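Keketti Tangram mit Rahmen: meine Erfahrung
Rezension von Ainhoa Requena

Zuerst muss ich sagen, dass ich keine Expertin für Legespiele bin. Ich mag sie aber sehr, und seit ich in der deutschen Sprache schreibe und lese, benutze ich sie auch als Pause für den Kopf. Wenn ich zwei Stunden übersetzt habe, möchte ich etwas machen, bei dem man keine Wörter braucht. Ein Puzzle mit 2.000 Teilen ist dafür zu groß, es liegt dann drei Wochen auf dem Esstisch und alle müssen in der Küche essen. Ein Tangram liegt nur so lange da, wie man Lust hat.

Ich hatte vorher ein magnetisches von Aklow, in einer Art Buch aus Karton. Für den Zug ist es praktisch, das gebe ich zu. Zu Hause hat es mich gestört, weil die Teile aneinander kleben bleiben, wenn man sie nur ein bisschen verschieben will, und weil sie so dünn sind, dass man sie mit dem Fingernagel heben muss. Deshalb habe ich das Tangram von Keketti bestellt, beim Händler Cheung, für 38 Euro mit Versand. Das ist viel Geld für ein so kleines Spiel und ich habe eine Weile gezögert.

Geliefert wird es in einer einfachen Schachtel, mit einem Heft von 42 Figuren. Die Teile liegen schon im Rahmen. Man kippt sie aus und kann beginnen.

Der Rahmen ist für mich der beste Teil von dem Produkt. Er hat einen Rand aus hellem Holz und innen eine cremefarbene Fläche, auf der man die Farben sehr gut sieht. Ich habe einen Rand gehabt, an dem man sich einen Splitter holt, das war bei einem Spiel aus meiner Kindheit, und ich kontrolliere das seitdem immer. Bei Keketti ist alles gut geschliffen, auch die Ecken. Die Farbe der Teile riecht nicht, und nach ein paar Monaten ist bei mir noch nichts abgeblättert.

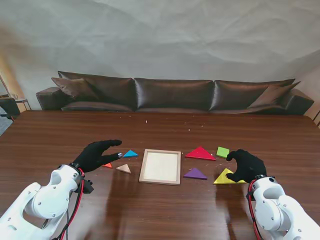 Cuenca, im September

Die Farben möchte ich genauer besprechen, denn darüber habe ich in anderen Rezensionen verschiedene Meinungen gelesen. Die großen Dreiecke in Rot und in Gelb findet man sofort. Das kleine blaue und das kleine orangerote sind auch leicht zu unterscheiden. Beim Violett hatte ich ein dunkleres Teil erwartet, aber auf dem Tisch macht es sich gut neben dem Rot. Das grüne Quadrat ist klein und das ist bei mir das Teil, das am häufigsten auf den Boden fällt.

Mit dem beigen Dreieck bin ich weniger zufrieden. Es hat die Farbe von natürlichem Holz, und wenn es im Rahmen liegt, ist der Kontrast zu der cremefarbenen Fläche schwach. Bei Tageslicht ist es kein Problem. Am Abend, unter meiner Lampe, habe ich schon zweimal geglaubt, dass dort noch ein leerer Platz ist. Für Personen, die nicht mehr so gut sehen, hätte der Hersteller hier besser eine andere Farbe genommen, zum Beispiel ein Türkis.

Wie spielt man damit? Ich lege den Rahmen in die Mitte, leer, und die Teile links und rechts davon. So sehe ich alle auf einmal und muss nicht in einem Haufen suchen. Manche Leute bauen die Figuren neben dem Rahmen und benutzen ihn nur zum Aufräumen. Das geht natürlich auch, und bei den Tieren im Heft geht es gar nicht anders, sie sind zu breit. Das Zurücklegen am Ende ist schon selbst eine Aufgabe. Beim ersten Mal habe ich dafür länger gebraucht als für den Schwan.

Eine Bemerkung zur Unterlage: Auf einem glatten, glänzenden Tisch rutschen die Teile leicht. Das hat Vorteile, man kann sie mit einem Finger schieben und drehen, ohne sie zu heben. Aber wenn jemand gegen den Tisch stößt, ist die Figur kaputt. Patricio Casado, mit dem ich das Spiel öfter probiert habe, legt immer ein Tuch darunter. Mir gefällt das Schieben besser. Man sollte vorher die Krümel wegwischen, sonst liegt ein Teil schief und man ärgert sich, ohne zu wissen warum.

Das Heft ist der schwächste Punkt. Die Figuren sind nach keiner Ordnung sortiert, die ich verstehen kann. Auf der zweiten Seite kommt eine Katze, die ich erst nach langer Zeit geschafft habe, und gegen Ende steht ein Haus, das ein Kind in einer Minute legt. Die Lösungen sind auf der Rückseite von demselben Blatt gedruckt, und das Papier ist dünn, sodass man bei starkem Licht durchsieht. Auf der Seite des Herstellers soll es eine Sammlung mit 300 weiteren Figuren zum Ausdrucken geben. Ich habe mich dort angemeldet, aber die Nachricht mit dem Link ist nie gekommen. Cheung hat mir auf meine Frage freundlich geantwortet, konnte dabei aber nicht helfen.

Noch etwas zum Deckel: Es gibt keinen. Wer das Spiel in eine Tasche stecken will, braucht ein Gummiband oder muss die Schachtel behalten. Ich habe die Schachtel leider weggeworfen und benutze jetzt einen Stoffbeutel.

Gut gefallen haben mir: der Rahmen, die saubere Verarbeitung, die kräftigen Farben.
Nicht gefallen haben mir: das Heft, das beige Teil bei Lampenlicht, der fehlende Deckel.

Ich gebe vier von fünf Sternen. Für den Tisch zu Hause würde ich es wieder kaufen, für die Reise bleibe ich bei dem magnetischen. Falls jemand von Ihnen die Figuren zum Ausdrucken bekommen hat, schreiben Sie mir bitte in den Kommentaren, auf welchem Weg.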